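The Desk That Gets Used
In praise of the slotted organizer, the long cable and the snack within reach

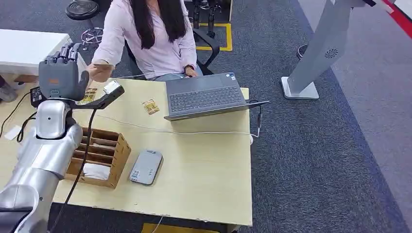 I have a soft spot for desks in the middle of the day. By two in the afternoon people have stopped arranging things and started working, and whatever is still within reach has earned its spot. I spent most of May visiting working desks for this story, and my favorites were all a bit like this one: a pale top, a gray laptop pushed over to the right, a long white cable crossing from the other side, two little yellow and brown packages within reach, and a brown wooden organizer with a white cloth folded into its front compartment. I love that cloth! Give a soft, folded thing a slot of its own and it stays folded.

Nafula Langat has been fitting out small offices for 9 years, lately under the name Stidholm, and she gets very animated on the subject of slots. Drawers, she told me, are where pens go to be forgotten. An open organizer keeps everything standing up and in view, and when it's full you know it's full. She likes wood because it's heavy enough to stay put when you pull something out one-handed, and because a few scratches don't spoil it.

Her rule for placing one is simple. Sit down, close your eyes, reach out with the hand you don't write with, and put the organizer where that hand lands. (I tried it at home and moved mine a good foot to the left. It's been there ever since.)

Then there are the cables. Bart Maes, who builds desks at a shared workshop called Ondwood, used to drill a neat round hole in the back of every top. Three customers in a row asked him to leave it out. They wanted to swing the laptop around, carry it to the window, plug in from either side. Now he sells a plain top and tells people to buy a longer cord than they think they need. I came around to his view after a week with a cord that reached everywhere I did. It does cross the desk, yes, and I've stopped minding.

Snacks caused more argument than anything else. Dalibor Kubíček keeps his in a tin on a shelf, so he has to stand up. Kamonchanok Sombatkul wants hers right by the keyboard, wrapped, one or two at a time, with the rest of the bag in another room. I'm with her all the way. A small wrapped thing takes up no more space than an eraser and makes the last hour of a spreadsheet a lot friendlier.

If you want to try any of this, start by clearing the top completely and putting back only what you touch before lunch. I ended up with 6 things, plus a cloth for the screen, which now lives in the front slot.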